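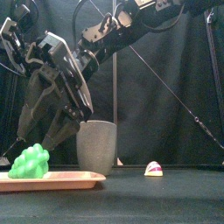

Green grapes on the tray, grey cup behind.

November, late evening
By Crisanto Cabanatuan

Today I finished the second notebook of my English words. It has 731 words now, and I know this because I number them. The last one is "drizzle". I like it very much, but in Fovstead we have so much of it that I am surprised I did not write it down before.

My goal for the first year was 1000 words, and the first year ends this winter. I will not reach it. I was a little sad when I saw this, sitting on the bus with the notebook on my knees. Then I looked at the first pages and I found "kettle", "queue" and "to borrow", with three different spellings of "borrow", all of them wrong. So there is some progress.

The evening class was half empty because of the rain. Our teacher gave us a text about a man who sells his piano. We had to say why he sells it, although the text does not tell. Vusumuzi said the man is moving to a small flat. I said he never learned to play it and he is tired of dusting it. The teacher wrote my sentence on the board and corrected only one thing, "tired from". I have written "tired of" on the inside of the cover, where I will see it every time.

After the class Vusumuzi and I went to Brondum for soup. He speaks much faster than me, and he is not afraid of mistakes. I am the opposite — I prepare the whole sentence in my head, and when it is ready the people are already talking about something else. He told me I should speak first and repair later. Easy for him! But I tried it with the woman at the counter. I asked if the soup had "any pork inside of it", and she understood and said no, it was only leek and potato. It cost three pounds with bread. I burned my tongue a little.
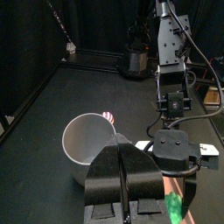
On the way home I thought about my grandmother. She could read, but she wrote very slowly, and she kept every letter in a biscuit tin. When my uncle moved to Rivera she answered him each month with one page, never more. My mother says that the page took her the whole evening. When I was a child I found this funny. Now I need the whole evening too, for a page that is not even going to anybody.

There was a letter from the housing office on the mat. I read it without the dictionary, standing up, with my coat still on. I had to look for only one word afterwards, "hereby", and it seems one can live without it. They will repair the window in the kitchen before Christmas. I do not believe them completely, so I have put the towel on the sill again.

I also bought the third notebook, from the stationery shop behind Rullener. It has squared paper, which I do not love, but the lined ones were sold out. Word number 732 will be "sill". I had to ask the neighbour what it is called, and she knocked on hers to show me.

Tomorrow I must ring the dentist. Telephone is still the worst for me, there are no faces. I have written the first two sentences on a piece of paper and left it beside the phone.

3 comments
© Crisanto Cabanatuan | Contact | Back to top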